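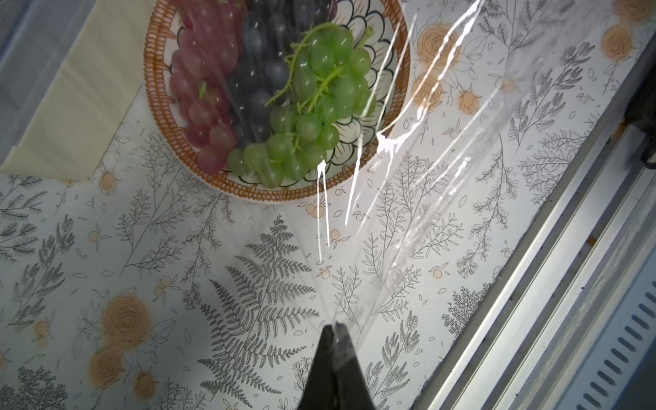 Flelia tablecloth under a woven bowl of grapes and a sheet of clear wrap.

Flelia Botanical Tablecloth
Item 577
Sold by Plullelance Table Linens

Overview

Flelia is a white tablecloth with a gray botanical print. The drawings are line work with ferns, leafy branches and small round flowers in peach-orange. There is plenty of white between the plants, so dishes and food stand out against it, and the print still gives you something to look at when the table is bare.

We sell it for everyday use. It works on a kitchen table, on a sideboard where the fruit bowl lives, or on a buffet where food is set out early and covered until guests arrive. A lot of our customers also buy it for a hobby table or packing table. The same cloth does all of those jobs, and we make it in one weight only.

The print was drawn by Dolores Crenshaw, who also drew our Eneda pattern. Eneda is denser and has no flowers. If you are choosing between them, Flelia is the lighter of the two on the table and Eneda is the better choice under plain white dishes.

What is in the package

One tablecloth, folded. One care card. Napkins and runners are sold separately and are listed under Goes with, further down the page.

Choosing a size

Flelia is cut to order. Measure the top of your table, length and width, and enter both on the order form. We add the overhang for you, so please do not add it yourself. The standard overhang is 9 inches on every side, which clears the lap on most dining chairs. You can change it to 12 inches if you want a longer drop for a buffet or a display table.

For a round table, measure straight across the widest point and choose Round on the form. For an oval table, measure the longest and widest points and send us a note with your order so the corners can be rounded.

If your table has leaves, measure it the way you use it most. A cloth cut for the extended table will hang low at the ends when the leaves are out. Some people fold the extra under, and that works fine as long as the fold sits off the tabletop.

For a work surface with walls or posts around it, choose No Overhang. We cut the cloth to the measurements you give, hem included, and it lies inside the edges. Take your measurements at the surface and not at the top of the walls. If there are brackets or clamps along an edge, measure to the inside of them, or tell us where they are. We do not cut notches or holes, but we can make the cloth shorter on one side.

About the print

The pattern is large. A single fern frond takes up a good amount of space, and where it lands on your table depends on the size you order. We do not center the pattern by default. If you want a frond or a group of flowers near the middle, write Center Print in the notes box. There is no charge for this, but it uses more cloth and we may need to contact you if your size is close to the full width of the roll.

The print has no single top or bottom. Branches and fronds point in different directions, so the cloth looks right from any seat. The flowers are small and scattered. From across a room you mostly see gray and white, and the peach-orange shows up when you come closer.

Colors that look good on it include dark blue, deep red, pale green and natural straw or rattan tones. Strong patterns can work too, as long as they are black and white and kept to one bowl or plate. Bright floral dishes tend to compete with the leaves.

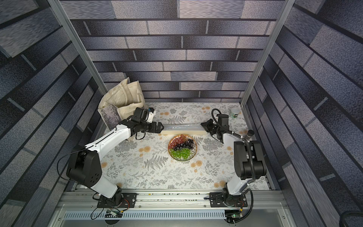 Flelia laid as a floor cloth between brick-print walls, with a plastic-wrapped foam block in pale yellow.

Using Flelia for wrapping and packing

Clear wrap can be hard to see on a plain white surface. The gray lines help a little, as you can follow a leaf or a stem through the plastic and see where the sheet is lying flat and where it has creased. It will not stop the wrap from sticking to itself.

A few notes from people who use it this way:

Pull out more wrap than you think you need before you start. For a wide bowl, lay the sheet over from one side and keep hold of the gathered end until the far side is down.

Long, light pieces such as foam are easier to wrap lying along the length of the cloth, with room left at both ends for folding.

If you use a cutter box with a metal edge, keep it off the cloth. Metal teeth will snag the weave. Snags are not covered by our return policy.

Tape should not be left on the print overnight. Most tape peels off cleanly after a short time, but packing tape can lift fibers if it has been pressed down hard.

Keeping it in place

The cloth has no backing. On a smooth table it can move when you lean or pull across it. Table clips hold it well on anything with an edge you can reach under. On an enclosed surface, use a thin non-slip pad cut slightly smaller than the cloth – any kitchen drawer liner will do.

Do not glue the cloth down. Adhesive shows through the white areas.

Care

Machine wash cool with similar colors. Use a mild detergent and skip the bleach, even on the white. Bleach will turn the peach-orange flowers a dull yellow before it does anything for a stain.

Shake the cloth out and hang it to dry, or tumble dry on low. Iron on the wrong side while slightly damp. If you take it out of the dryer promptly and smooth it onto the table, most fold lines will settle by the next day.

Fruit and juice: rinse from the back with cold water as soon as you can, then wash as usual. Dark grape and berry juice needs quick attention. Dab it and avoid rubbing, or it will spread into the weave. Repeat the rinse if any color is left, and do not put the cloth in the dryer until it is gone.

Oil and butter: work in a drop of dish soap, leave it for a few minutes, and rinse.

Candle wax: let it harden and lift it off with a spoon. Wash afterward.

Expect slight shrinkage in the first wash. Our cutting allows for it, so a new cloth may seem a touch generous when it arrives. This applies to No Overhang orders as well – wash those once before you lay them.

Goes with

Kwan napkins, plain gray with a white hem. The gray is matched to the lines in the print. Sold in pairs.

Kwan runner, the same gray, for the center of a long table. Order it a little shorter than your cloth if you want the leaves to show at each end.

Eneda tablecloth, for a second table in the same room. The whites match.

We do not make Flelia napkins. They have been requested and we have tried samples, but the drawings are too large for a small square and most napkins came out with half a leaf on them.

Ordering and delivery

Cut-to-order cloths leave our workroom in 2 working days. Orders with Center Print or rounded corners can take longer, and you will get a message with the new date. In November and December, please allow extra time for everything.

Orders placed before noon are added to that day's cutting list. If you need to correct a measurement, contact us before the cloth is cut. Use the reply address in your confirmation message and put your order number first.

Returns

Unused, unwashed cloths in our standard sizes can be returned. Cut-to-order cloths cannot, unless the mistake is ours. Check the size on the label against your order before you wash it.

If you are unsure of the color, order a swatch first. Each swatch shows part of a gray branch and at least one flower. It is too small to show the full pattern, so use the pictures on this page for that.

Questions about sizing

Brahim Benkirane handles cutting and can look over your measurements before you order. Send the length, the width and the shape of the table, and mention anything fixed to the edge. A rough sketch is fine. He answers most messages in the afternoon.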